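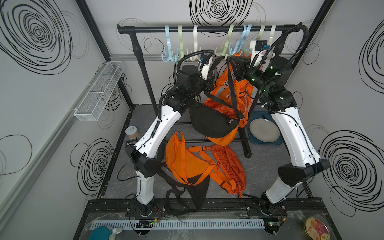

Flomberg Opens Bag Storage Line to Home Customers in October

GRUVITMONT - Flomberg, a maker of storage goods for small closets and entryways, will begin selling its bag storage line directly to households in October. Until now the line has been sold only to shops and hotels.

The line is made for small bags: fanny packs, sling bags, crossbody bags and other pieces with long straps and not much structure. These are the bags that tend to end up in a pile by the door or at the bottom of a closet, with the straps wound around each other.

The starter set is called Ulen. It includes a freestanding black rack with a single top rail, 20 plastic multi-prong hooks and a wire mesh basket. The hooks come in light blue, pale green and white. They go over the rail without tools and can be moved along it at any time. Each prong is rounded at the tip so that webbing and cord do not catch on it.

"Most people we talked to own more small bags than they think, and they use two of them," said Siriporn Kaewsai, head of product at Flomberg. "The rest are under something. When a bag hangs by its own strap at eye level, you remember you have it."

Kaewsai said the colors were chosen so that members of a household can each take one. A family might use blue for the parents' bags and green for the children's, with white left for guests or for bags that are only used on trips.

The basket is meant for things that do not hang well, such as detachable straps, rain covers, pull cords and flat pouches. It can stand on the floor next to the rack post or on a shelf.

Flomberg tested the line in 500 homes before deciding to sell it to the public. Testers kept the rack for two months and filled out a short form at the end. The most common request was for more room between the prongs, and the hooks now on sale are wider than the ones sent to testers. Some testers also asked for a shorter rack to go under a sloped ceiling. That model is still being worked on and has no release date.

The company recommends closing zippers and emptying bags before hanging them. Straps should be fastened at the buckle and let out to the same length, then looped over the hook once. Heavy bags should go near the ends of the rail, close to the posts. Damp bags should be dried first, with the main pocket open.

"We tried a lot of clever folding methods and people stopped using them after a week," said Shabani Mwakyusa, who runs customer support. "Looping a strap over a hook is something a six-year-old will do on the way in from school."

Extra hooks will be sold in packs of one color. The basket will also be sold separately. Shops that already carry the line, including the Seneviratne home goods stores, will continue to do so and will have the new wider hooks at the same time as home customers.

Customers who took part in the home test may keep their racks and can ask for a free set of the wider hooks through customer support.

About Flomberg

Flomberg designs and sells racks, hooks, baskets and shelf inserts for small homes. The company is based in Gruvitmont.

Press contact: Siriporn Kaewsai, Flomberg, Gruvitmont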